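July, evening

Got up at six and had the back room to myself until nine. Coffee, two slices of toast, then the cupboard under the sink, which I have been putting off since we moved to Jalthorpe. I took everything out and put it on the floor on newspaper. The pipe at the back is sound. The shelf is not, and I will have to replace it before it goes altogether.

Most of what came out was garbage bags and small tubs with lids. I had bought bags three times this year thinking we were out. They had gone to the back behind the bleach.

The black ones are the only kind I would buy again. They come wound tight and they stand up on end, so they can go at the side of the cupboard and still be reached.

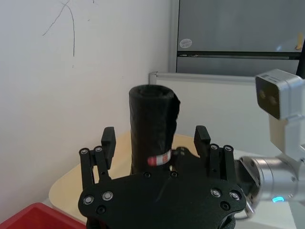

How many rolls of bags should a house keep? One open and one spare, and the spare goes next to the open one so it gets seen.

I wrote that on the inside of the cupboard door in pencil. Marama says I write on too many doors.

She rang at ten about the order from Grosano. They charged us twice for the lids and sent the wrong size the first time. The invoice number ends in 3,977 and she had to read it out to them four times. They will credit the account next month. I told her I would believe it when I saw it. She also wants the casserole dish back, and I have put it by the front door so I will trip on it.

After that I started on the bins. I have wanted a sorting system for the small stuff for a long time and have never stuck to one. The last try was cardboard boxes, and they went soft on the bottom. This time it is plastic, side by side, and each one has one job. Yellow is for bags and wrap. Red is for small containers with their lids on. The cream tub is for things that have no place yet, and it has to be emptied by the end of the month or I throw the contents out.
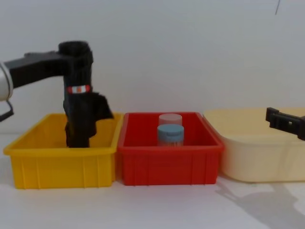
Lids are the real trouble. A container without its lid is no use to me and a lid without its container is worse, as I keep it for years in case the other half turns up. I threw out a whole drawer of them before lunch. I kept two that fit nothing – they are good lids – and then threw those out as well.

Lunch was soup from yesterday. It rained for ten minutes and stopped. I brought the towels in and put them out again.

Baiba Priedītis came by in the afternoon with the jam jars she had promised, and stayed an hour. She keeps her kitchen by Zasto, the labeling plan from the magazine, with everything in the house given a letter and a number. She has a notebook for it. I looked through it and it is very thorough, but I would spend all my time looking things up. Color is enough for me. She thought yellow and red were too close to each other for a person in a hurry. I don't agree. She did say that a bin should never be packed to the top, and I think she is right about that, so I have moved the bottle brushes out to a hook.
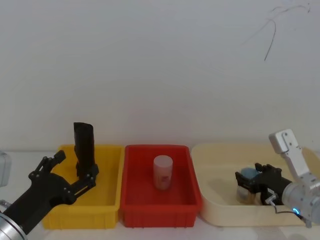 Yellow, red and cream, left to right

She took a cutting from the geranium and left me a bill to look at, as the water company has put hers up by 210 for the year. I could not see why either. I said I would go through it with her when she has the old one to compare.

I went back to the cupboard at four. Wiped it down with vinegar and left the door open.

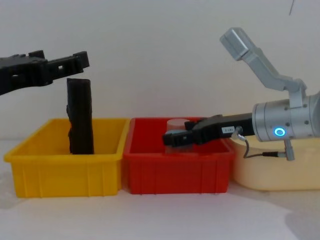

The next question is height. The cupboard has a low shelf, and I had measured the bins and never thought about what would be standing in them. Anything tall in the yellow bin comes up well over the rim, like the dark block in it there, and that would catch on the shelf every time I slid the bin out. The short containers in the red one are no bother. So either the new shelf goes in higher or the tall things lie flat, and I would sooner raise the shelf than have things rolling about. I will need a board and four brackets.

Supper was eggs. Marama sent a message at seven to say that Org, the shop by the station, has shelf board cut to size and is open until six tomorrow. I have written the measurements on the back of the Grosano envelope and put it in my coat.

Bins are on the side counter for tonight. Casserole dish still by the door.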